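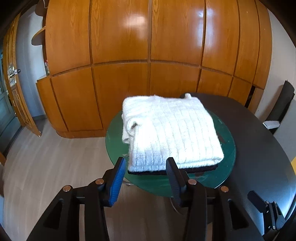

*White knit sweater, folded, on the green glass table.*

I want to speak up for folding laundry in the nicest room you have! For years I folded on top of the dryer, squinting, in a hurry, and I hated every minute of it. Then one December I carried the whole basket out to the big room with the wood-paneled wall, and I've never gone back.

A small round table is all you need. Mine holds one stack at a time (3 sweaters if I'm feeling bold), and that limit is the best part, as a short stack gets put away while a tall one sits there until spring. Knits deserve the space too. Lay the sleeves in, fold once, fold again, and leave the thing alone. Please don't hang it!
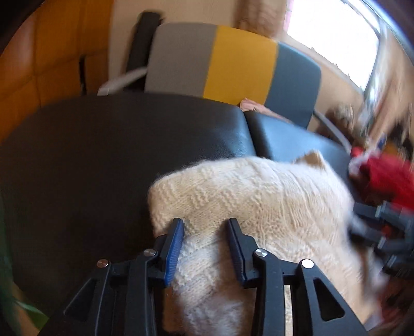
Socks are where I lose people. My friends in Pevska swear by a bin of loose ones, and I did try it, but I love a matched pair. I love the tiny patterns you forget you own, and I love sitting down to do it, with a cushion beside me for the strays.
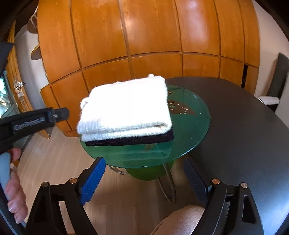 Dark things go at the bottom of my stacks and white ones on top, a habit I picked up when I worked the linen counter at Matubbar. We folded 200 towels on a slow day there, and I still find it soothing to square up a fuzzy edge with the side of my hand. So clear off your good table tonight, put on some music and bring the basket in.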